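Progress report to Endora -- good practice strand, September 2025

Hello all. You asked for something short and readable this time, so I've left the spreadsheet at home and written it as I'd tell it over a cup of tea.

The big news is that we now have a working draft of the bench rules! It's 16 pages, down from the monster I showed you in the spring, and the people who use the arms every day have read it from end to end (and scribbled all over it, bless them). The draft covers three things in detail: how a bench is set out before a run, what gets written down while the run is on, and who may change a setting halfway through. The last one caused most of the arguments. We settled on a simple rule in the end -- if you change a speed or a grip force, the run stops, the change goes in the log with your initials, and you start a fresh run number. People grumbled, and then they got used to it.

We tried the rules out on the tube handling task, and have logged more than 500 runs under them so far. Okafor lent us their own checklist to compare with ours, and it was a humbling afternoon. Theirs had a proper section on gripper wear and ours had one line. We've pinched the idea with their blessing, and section 4 is now the longest in the draft.
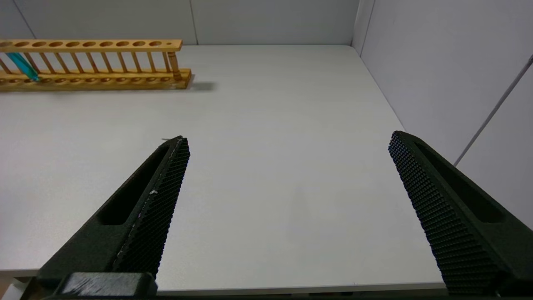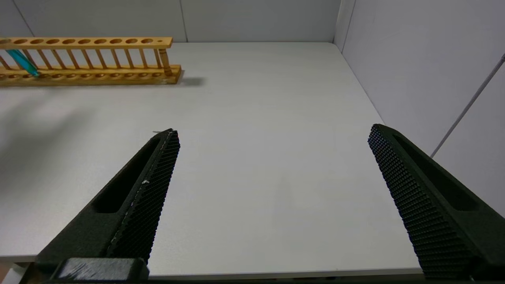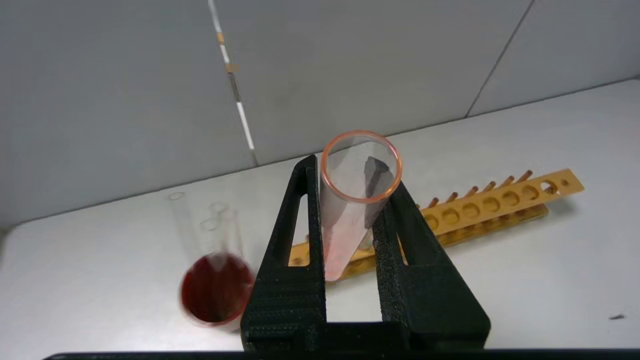 Section 4 asks for a look at the gripper before every session, and I'd like to explain how we got to the wording. Our first go said "check the fingers are in good condition", and of course everybody ticked it without a second thought. The new version names what you're looking at. Where the finger pads have raised studs, as in the first two pictures, you check along the whole pad for specks, threads and anything stuck between the studs, and you write down what you find even if you then brush it off. The pale speck on the left pad in both of those is just the sort of thing I mean: tiny, easy to wave through, and it should be in the log all the same. Scuffs on the mounting block go in too, but as a note for the record, with no need to stop work.

The other bit that grew is the part on starting layouts. Rivus wanted us to fix a single layout for every run, with the rack in a taped outline. I can see why they like it, but we think it hides problems, so the draft allows the rack to be moved between runs as long as the position is logged first. What you can't do is nudge it once the arm is live. I'm very firm on that one! Hands stay out of the enclosure until the arm has been stopped and the person at the controls has said so out loud.

Now for what hasn't gone well. The training session had to be put back twice, and only 9 people have been through it, which is fewer than I promised you. The quick-reference card is also late -- my fault, I kept trying to fit everything on one side. It'll be two sides and I've made my peace with it.

Money is fine. We're a little under on printing and a little over on replacement finger pads, and the two very nearly cancel out. I'd like to move what's left of the travel line into a second training session, if you're happy with that, and I'll need a yes or no before I can book the room.

Between now and December I plan to finish the card, get the rest of the team trained, and send the draft to Jumari for an outside read. They've never worked with our benches, so if a sentence only makes sense to us they'll trip over it straight away. I'm still chasing a date from them and will pass it on when I have it.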